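**浅塑料盒里放餐桌用的布:怎么折才能盖好盖子?大理石桌面会不会被布染色?**

分类:家务与收纳 / 餐厅 / 石材桌面

**桌布初学者**

大家好。中文不是我的母语,我写得慢,如果哪一句不清楚,请告诉我,我会改。

我去年搬到现在的房子,餐厅里有一张大理石的桌子,粉色和白色的,表面抛光,很亮。前面的房客把它留给了房东,房东又把它留给了我。我很喜欢这张桌子,也有点怕它。房东给我的清单上面,别的家具只写了名字,只有这张桌子后面写了"请小心"三个字,没有写小心什么。

我每天吃饭以后用一块蓝色的布擦桌子,然后把布放进一个米色的塑料盒。盒子是 Kunell 的,盖子和盒身连在一起,可以翻开。盒身比较浅。我买的时候想,浅的盒子放在抽屉里正好,抽屉确实放得进,可是布放不好。

我的问题有几个,请原谅我写在一起:

1. 布怎么折,盖子才可以平平地关上?我现在对折再对折,中间很厚,盖子关上以后前面还有一条缝。我如果用手压,它会关上,手拿开,它又弹起来一点。
2. 布一定要完全干了才可以放进盒子吗?我晚上擦完桌子,早上就要把盒子收起来,中间是九个小时。我用手摸,有时候觉得干了,有时候不知道。
3. 布是很深的蓝色。如果我把湿的布忘在大理石上面过夜,会不会留下蓝色?现在还没有发生,但是我有一次早上看见布在桌上,心里很紧张。
4. 桌上还有木头的碗和木头的盘子。它们可以一直放在大理石上面吗?还是下面要垫一点东西?

布的尺寸:打开以后是正方形,每边 685 毫米。我用卷尺量的,洗过以后量的。盒子里面的长边是 400 毫米,短边我忘了量,大概是长边的一半多一点。如果短边很重要,我回家再量。

我已经试过的办法:

- 对折,再对折,再对折。太厚。
- 卷起来,像毛巾那样。卷起来是圆的,盖子碰到它。
- 不折,直接塞进去。盖子可以关上一半。
- 用一个夹子夹住盖子。可以用,但是夹子让盒子放不进抽屉。

我不想再买一个更深的盒子,抽屉的高度不够。我也不想换小的布,这块布擦桌子很好用,边上没有线头,水吸得也快。

先谢谢大家。

*补充:有人在评论里问,布是不是只用来擦桌子。是的,只擦这张桌子。灶台用另外一块,颜色不一样,不会放进这个盒子。*

---

**石头桌旁边的人**

我也有一张粉白色的大理石桌,也有一个翻盖的米色盒子,也用蓝布,所以我看见您的问题,马上就坐下来写了。我的中文也是后来学的,有些词我查了词典,希望没有用错。

我先回答折法,这一部分我最有经验,也犯过最多的错误。

### 为什么盖子会弹起来

对折很多次的时候,布的厚度不平均。您每折一次,折过的那条边都会变成一个圆的、鼓起来的地方。折三次以后,鼓起来的地方常常在同一边。您把这一边放在盒子前面,盖子就在前面碰到它。您说缝在前面,我猜就是这个原因。

所以方法是:少折几次,把厚的地方分开,不要让它们在一个角上见面。另外,鼓的那条边要放在盖子转轴的那一边还是前面,不同的盒子不一样,后面我会写怎么试。

### 先看盒子里面

在折以前,请您把盒子打开,看里面的底是不是全平的。我的盒子里面,靠后面的内壁有一条凸起来的长方形的边。我用了很久都没有注意它。布如果压在这条边上,后面就会比前面高,盖子也关不好。布应该放在这条边的前面,不要爬到上面去。

这样说来,真正可以用的短边,比您从外面量的要短。请您量短边的时候,从凸边的前面开始量,量到前面的盒壁。差一点点没有关系,但是不要把凸边也算进去。

再看盖子。我的盖子边上有两个小的凸片,关的时候它们要进到盒身里面。如果有一点布露在外面,凸片就会夹住布,然后盖子好像关了,其实没有关。您可以用手指沿着前面的边走一次,摸一摸有没有布。这个动作很快,我现在每次都做。

### 折的步骤

这些步骤是给正方形的布写的。您的布比我的大一点,但是顺序一样。

1. 把桌子擦干,在桌子中间给自己留一块地方。布要是干的。把布完全打开,用手掌从中间往四边推,把大的皱推出去。小的皱不用管。我以前用熨斗,后来觉得没有必要。如果布的边上有缝线,让缝线朝下,这样折完以后外面比较光。布上面有面包屑的话,先到水池那边抖一下,不要在桌子上抖,不然您又要擦一次。

2. 把布折成一个长方形。先把左边的三分之一折到中间,再把右边的三分之一盖上来。这样是三层,两条鼓边在不同的两侧,不会在一起。然后把这个长条的两头往中间折,在中间留一个手指宽的空,不要让两头碰上。到这里,它看上去应该是一个不太整齐的长方形,有一个角皱一点也可以。盒子放在布的后面,盖子翻起来,让它自己站着,里面空出来。布和盒子离得近,拿起来的路就短,折好的形状不容易散。
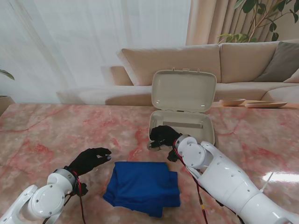
3. 用两只手拿布。一只手在下面托着,另一只手在上面轻轻按着。如果只捏住一个角提起来,三层会滑开,前面的工作就要重来。我刚开始的时候总是捏一个角,现在改了。

4. 先把布的后边放下去,贴着凸边的前面,然后再放前边。放好以后,用手掌在上面按一下,从后面按到前面。这一下可以把空气按出来,厚度会少很多。

5. 关盖子的时候,不要从中间压。先看两边是不是对齐,再按前面。如果您听见一边先响,另一边没有响,就打开,把没有响的那一边的布往里推一点。

6. 如果还是弹起来,把布转半圈再放。转半圈以后,鼓边换了地方,很多时候就好了。我的盒子是鼓边在后面比较好,我姐姐家的盒子正好相反,所以我不能告诉您一个肯定的答案,只能请您两种都试。

如果转了也不行,那就把最后一步改一改:两头不要往中间折,只折一头,另外一头塞到下面去。塞进去的那一头要平,不要打卷。这个折法不太好看,可是比较薄。

### 尺寸可以吗

您的布每边 685 毫米,折成三份以后,宽度比盒子长边的 400 毫米小很多,所以长的方向您完全不用担心。要担心的是短的方向和高度。如果您的短边真的是长边的一半多一点,那么三份的宽度可能刚刚碰到盒壁,也可能多出来一点点。您可以把"三分之一"折得不那么准确:让中间的那一份窄一点,两边的多出来的部分互相叠得多一点。叠得多会厚一点,所以请慢慢调整。

或者您把长条横着放,再决定两头折多少。布很软,它比木板好说话。

我建议您第一次用一张大的报纸练习。报纸不会散,您能看清楚每一条折线在哪里。我用报纸折了几次,然后在布上就记住了。

### 干不干的问题

关于九个小时,我觉得要看您把布放在哪里。如果布是一团,放在水池边上,九个小时以后中间可能还是湿的。如果是打开的,搭在椅背或者杆子上,两面都有空气,通常就够了。在我家,冬天开暖气的时候很快,七月下雨的时候就慢,有一次晚上搭上去,第二天中午我摸它还是凉的。

怎么判断:不要摸布的中间,要摸缝边。缝边有好几层,干得最晚。还有一个方法,把布贴在脸上。脸比手容易觉得凉。如果凉,就再等。这样做以前请您确定它是洗过的布,不是刚擦完汤的布。

湿的布关在塑料盒里会有味道。有了味道以后,只晒太阳不够,要用热水洗。盒子也要洗,尤其是凸边和内壁中间的那条小沟,水会留在里面。我用一把旧的牙刷刷那里。洗完以后,把盒子打开,倒扣在架子上,盖子也要打开,不要合上等它干。

如果您早上一定要收盒子,而布还没有干,您可以把盒子收了,布留在外面。等您晚上回来再放。我知道这样说很简单,可是我自己也是过了很久才想到,盒子和布不需要同时收起来。

### 蓝色会不会到石头里面去

大理石有很小的孔。抛光的大理石看起来像玻璃,可是它不是玻璃,水和颜色都可以慢慢进去。深蓝色的新布,头几次洗的时候水会变蓝,这个时候的布最危险。洗了很多次,水是清的,就安全得多,但是我还是不会让它湿着在石头上过夜。

您可以做一个小的试验。把布弄湿,放在一张白色的厨房纸上,上面压一个装满水的杯子,等一个晚上。早上看纸。如果纸是白的,您可以放心一点。如果纸上有蓝色,就再洗几次,再试。请在盘子里做这个试验,不要在大理石上面做。

粉色的纹路让事情麻烦一点。我的桌面上有粉的、红的和奶油色的纹,一小块淡淡的颜色在里面很难看见,要斜着看,或者对着窗户的反光看。所以您如果怀疑有颜色,不要只从正上方看。

如果真的有了颜色:

- 先不要用醋,也不要用柠檬。它们会让大理石失去亮光,那个地方会变得发白、粗糙,这比蓝色更难处理。
- 不要用漂白的东西用力擦。
- 用一点中性的洗碗液和温水,擦,再用清水擦,再用干布擦干。
- 还不行,就问做石材的店。我自己没有处理过很深的颜色,不想乱说。

我平时用 Golside 的石材清洁液,一个星期一次,其他时间只用水。我不知道它是不是最好的,我家附近的店只有这一种。瓶子上写"适合抛光大理石",这句话比牌子重要。您买别的也可以,先找这句话。

还有盒子。塑料盒放在石头上一般没有问题,但是盒子下面如果有沙子或者盐,拉来拉去会划出细线。所以请把盒子拿起来再移动,不要推。我自己做不到每次都这样,我的桌面上有两三条很细的线,只有下午的太阳照进来的时候我才看见。

### 木碗和木盘

我桌子的一头也放着一个圆的小木碗和一个浅的木盘子,都是浅色的木头,它们几乎一直在那里。干的时候没有关系。要注意两件事情。

第一件,刚洗完的木碗不要马上放上去。碗底的一圈会留住水,石头上就有一个圆的印子。这个印子过一两天常常会自己消失,可是看见的时候心情不好。

第二件,刚上过油的木头不要放上去。油进到大理石里面,颜色会变深,这个不会自己消失。我给碗上油以后,放在一张旧报纸上,等到第二天,用干的厨房纸擦一次,纸上没有油,才放回桌子。

如果您想垫东西,可以用薄的毛毡。我买过 2 毫米厚的,自己剪成圆的,比碗底小一圈,从旁边看不出来。不要用橡胶的垫子,有些橡胶时间长了会留下黄色。

我写得太长了,对不起。如果您量了短边,请告诉我,我可以用我的布试一下。

> **桌布初学者:** 谢谢您!我昨天晚上用报纸练习了,今天早上用布。转了半圈以后,盖子关上了,没有缝。我没有想到盒子里面的凸边,我的也有,我一直把布压在上面。短边我还没有量,因为现在不需要了……如果您还是想知道,我就去量。
>
> **石头桌旁边的人:** 不用量了,我很高兴。不过请您过几天再看一次,布洗过以后会变硬一点,有时候又会弹起来。那个时候多按一下就可以。
>
> **桌布初学者:** 明白。还有一个小问题,"鼓边"这个词是对的吗?我在词典里没有找到。
>
> **石头桌旁边的人:** 可能是我自己造的。我的意思是折过以后圆圆的那条边。如果有人知道正确的词,请写在这里。
>
> **路过的读者:** 看得懂,不用改。

---

**二楼靠窗**

换一个深的盒子就好了。Akmont 有卖,带提手的。

布放在里面不用折,放进去就行。我家就是这样,很多年了没有问题。大理石也不用那么小心,石头很硬。

> **桌布初学者:** 谢谢您的回答。可是我写了抽屉的高度不够,深的盒子放不进去。
>
> **二楼靠窗:** 那放在抽屉外面。
>
> **石头桌旁边的人:** 关于石头很硬,我想补充一点,请不要生气。大理石比花岗岩软,而且怕酸。您家的桌子也许是花岗岩,或者是人造石。如果是真的大理石,有一天番茄汤或者橙汁在上面过夜,您会看见的。
>
> **二楼靠窗:** 可能是人造石,买的时候没问。

---

**洗衣服的星期三**

我想从布的方面补充,上面第一个回答已经把盒子说得很清楚了。我以前在一家叫 Xolalpa 的小餐馆做过洗涤的工作,每天洗很多桌上用的布,有白的,有蓝的。餐馆的情况和家里不一样,但是有几件事情可以借过来用。

**不要用柔顺剂。** 很多人喜欢布软,觉得软的布容易折。可是柔顺剂会在纤维外面留一层东西,布就不太吸水了,擦大理石的时候会留下一道一道的痕迹,在抛光的表面上特别明显。您说您的布吸水很快,我想请您保持这个优点。如果已经用了柔顺剂,热水多洗两次,会慢慢回来。

**深蓝色的布单独洗。** 头几次一定要单独洗,后来可以和别的深颜色一起。餐馆里有一次,一块新的蓝布和白色的餐巾一起洗了,餐巾全部变成很淡的蓝色,看起来甚至不难看,可是老板不同意。我们后来把那些餐巾剪开,拿去擦杯子。

有人说在水里放盐或者醋可以固定颜色。对现在工厂里染好的布,我没有看见什么作用。我觉得多洗几次冷水更有用。另外,如果您放了醋又没有洗干净,再拿这块布去擦大理石,就不好了。

**趁布还有一点潮的时候整理形状。** 这一点和干不干的问题有关系,请不要误会,我不是说把潮的布放进盒子。我是说,洗完以后,布还有一点潮,您就把四个角拉一拉,把边拉直,然后再搭起来晾。这样干了以后它是平的,折的时候就薄。如果您等它皱着干了,后来怎么按都有空气在里面。在餐馆里我们不熨这种布,只拉角。两个人拉最快,一个人可以踩住……不,一个人可以把一边夹在杆子上,再拉另外一边。

**晾的时候不要正好对折。** 搭在杆子上,如果每次都从正中间搭,时间长了中间会有一条硬的线,折三份的时候这条线正好在中间那一份的上面,会鼓起来。您可以今天搭左边一点,明天搭右边一点。这是很小的事情,我知道不是每个人都在意。

**有两块布会舒服很多。** 您说您不想换布,那么可以再买一块一样的。今天用这一块,那一块在晾着。早上收进盒子的是前一天已经干透的那一块,昨天晚上用过的继续搭着。这样您就不用在早上摸缝边,也不用担心九个小时够不够。我在餐馆的时候是每张桌子有好几块,在家里我用两块,到现在都够用。

买第二块的时候,请注意新的那块又会掉颜色,要重新做厨房纸的试验。不要因为旧的那块没有问题,就以为新的也没有问题。同一个店、同一个颜色,不同的时间买,也可能不一样。

**关于味道。** 如果布已经有味道,我的顺序是这样:先看标签,确定可以用热水;用热水和普通的洗衣粉泡一会儿;正常洗;在有风的地方晾到完全干。如果还有味道,再做一次。如果做了三次还有味道,我就把它拿去擦鞋柜了。盒子也要一起洗,这个第一个回答已经写了,我再写一次,是因为我看见很多人只洗布,把干净的布放回有味道的盒子里,然后怪布。

**关于擦桌子的顺序。** 您没有问,但是和颜色有一点关系。擦的时候布要拧干,只留一点潮。先擦一遍,马上用布的干的那一半再擦一遍。桌面上不留水,水印和颜色就都不容易有。我擦的时候把布折成四份,一份用脏了就翻到下一份。擦到木碗和木盘那一头的时候,把它们拿起来,擦下面,再放回去。绕着它们擦,时间长了会有一圈脏的线。

洗布的时候如果看见缝边开了线,请早一点缝。线头在石头上没有什么危险,可是会夹在盒子的盖子里面,拉的时候越拉越长。

> **桌布初学者:** 非常有用,谢谢您。我今天去买第二块布。店里还有一样的蓝色,看起来稍微深一点,我会先做厨房纸的试验。
>
> **洗衣服的星期三:** 好的。深一点的多洗几次。
>
> **桌布初学者:** 试验的结果:旧的布,纸是白的。新的布,纸上有一个很清楚的蓝色的圆圈,和杯子底一样大。我很高兴没有直接放在桌子上。
>
> **石头桌旁边的人:** 洗到水清了再试一次。这几天先用旧的。
>
> **桌布初学者:** 洗了四次,圆圈淡了很多,还有一点点。我继续洗。
>
> **路过的读者:** 请问拧干的时候是顺着拧还是横着拧?我的布拧了几次以后变成菱形了。
>
> **洗衣服的星期三:** 不要斜着拿。先把布对折成长条,两只手拿两头再拧。已经变成菱形的,趁潮的时候拉短的那个对角线,拉几次,晾干,会好一些。不一定能回到完全的正方形。
>
> **路过的读者:** 拉了,好多了,有一个角还是歪的。折的时候我把歪的角放在里面。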